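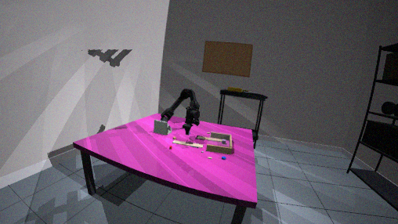 A robot that only exists on a screen sounded like a pretty dull afternoon out, one visitor wrote to us after the March open day, and then she stayed until we were stacking the chairs and wanted to know when she could bring her sister. We get a version of that letter after most of our open days, and we love it every time!

We are Flollano, a small robotics workshop in Lalcombe. We teach robot arms to handle everyday small things - blocks, strips of wood, bits and pieces that have to be picked up and set down in the right place - and we do most of that teaching in simulation, long before a real motor turns. The simulated room is called Estrella. It has a tiled floor, plain gray walls, some black metal furniture and, in the middle of it all, a table in the loudest pink we could find. The pink began as a placeholder color and stayed on (there was a vote for oak, and oak lost badly).

Flollano began with a handful of people who had worked with real arms and were tired of waiting for them. A real arm needs somebody standing next to it. It needs its parts put back in place after every try, and when it knocks a block onto the floor, everybody stops while someone crawls under the bench. In Estrella we press a key and the table is set again. We can change the light, scatter the pieces some other way, or swing the view around to the other side of the room. One exercise we ran over the winter went through 2000 starts, and we still had time for lunch.

What happens at an open day

We open the doors twice a year, in March and again in the fall. The day is built around a live demonstration on the big screen, and the task is always one that a person could do without thinking. There's a long, flat piece of wood, a low wooden enclosure open at the top, and a scattering of small colored pieces. The arm has to work among all of that without making a mess. Watching it try is far more gripping than it has any right to be. People lean forward. They groan when a grasp slips. In March a whole row of kids started calling out advice, most of it good.

After the first run we hand over the keyboard. Visitors choose where things go and then see how the arm copes with it. Nearly everyone tries to trick it, which is exactly what we want, as the people who build a system are the worst at guessing how it will go wrong. Someone in March kept pushing the long piece closer and closer to the base of the arm until it had no good way of reaching it. We had never set it up like that. We wrote it down, and it is now part of our regular set of practice layouts, all 200 of them.

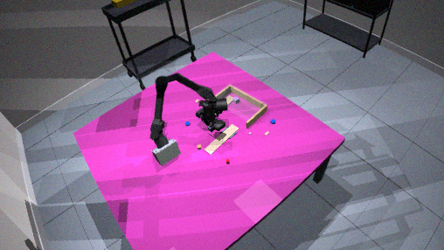
The software that plans the arm's moves is called Skotuvden, and it's our own. For each try it looks at where the pieces are, works out a path for the arm, and closes the gripper when it thinks the moment is right. It can be wrong about that. During a demonstration we leave its bad tries in, and we stop to talk about them, too. A gripper that comes down a finger's width off can teach you a lot about how much your own hand does for you every time you reach for a coffee cup!

We also spend a part of each visit on the gap between Estrella and the real world. Simulated wood doesn't warp. Simulated fingers don't pick up dust, and shadows fall just where the math puts them. So a skill that looks good on the screen still has to be tried on hardware, carefully and at low speed, and quite often it comes back to us for more practice. We enjoy that part as well, though it's slower, and the questions from visitors are usually at their best there.

Coming to see us

You don't need to know anything about robots. Bring children if you have them. The demonstration room seats 34, so please write ahead and tell us how many of you there are. School groups are welcome on open days and can also ask for a morning of their own - we'll set aside extra keyboard time, and teachers can send us a layout for the arm to try while the class is here.

There is no charge, and we don't have anything to sell you on the way out. There is coffee. The entrance is on the river side of the building, through the green door, and the ramp is to the left of the steps. If the door is shut, ring twice, because the first ring only wakes the bell up.

Page last updated August 3, 2025.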